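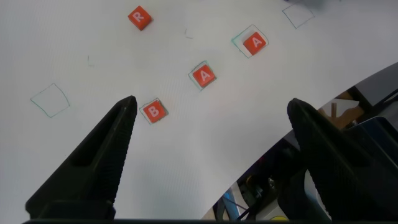
# Block Spelling at the Brarley Robot Club: Questions We Keep Getting

Written by Évan Boyer, who runs the evening group and was against this task when it was proposed. Killian Hamel read it and softened two answers. I put one of them back.

## What is the task?

Lettered cubes go into squares drawn on a sheet of paper, one cube to a square, using the arm. The full word is BRAVA or whatever else the pair has picked, as long as the letters are in the box. You start with the cubes on the sheet and the squares in plain view.

## Is it really robotics? It looks like a toddler's toy.

I said the same thing in October. I still think the spelling is decoration. The arm doesn't know an A from a B, and the student driving it could do the job by hand before the motors warm up. What I'll grant is that a small cube on a curling sheet of paper is a fair test of whether you can line up two fingers, and most new members can't.

## Are the squares printed?

Drawn by hand, in thin green pen. They come out crooked and they don't match in size. A cube in a big square can sit at quite an angle with paper to spare on every side, while a tight one leaves you almost nothing. If your score depends on which square you got, say so in your log.

## Does the cube have to be straight?

No. It has to be inside the line, letter up. Killian wanted points for alignment and I asked him to define "straight" against a square that isn't one. We're still waiting.

## What about a cube outside every square?

It scores zero, even if it's close. The R in the picture at the top would score zero as it lies.

## Why not tape the paper down flat?

You may. The Fodar team does. I'd only ask that you run it both ways before claiming your program is reliable, because a result that needs perfect paper isn't worth much.

## How many runs do we need?

At least 27 per pair, logged, failures included. Last term a pair brought me 3 good runs and a percentage. Please don't.

## Can we use a trained model instead of driving by hand?

Yes, after you've passed by hand. The Ferrand group collected some 1,000 attempts for theirs and were very pleased with it. Then we redrew the squares on a fresh sheet and asked them to go again. I'd like to see more groups try that before they put anything on a poster.

## Is there a time limit?

60 seconds a cube. Speed earns nothing extra.

## My fingers keep nudging the next cube. Is that a foul?

It's a foul if the other cube leaves its square. The fingers are bulky next to these cubes, so think about the order you place them in. Starting from the far side of the sheet usually helps.

## Will this get my kid into the Jornesetti Cup?

I doubt it. The Cup has its own tasks and they change every season. Anyone who promises you a place on the strength of block spelling is selling something.

## Who do I complain to?

Killian.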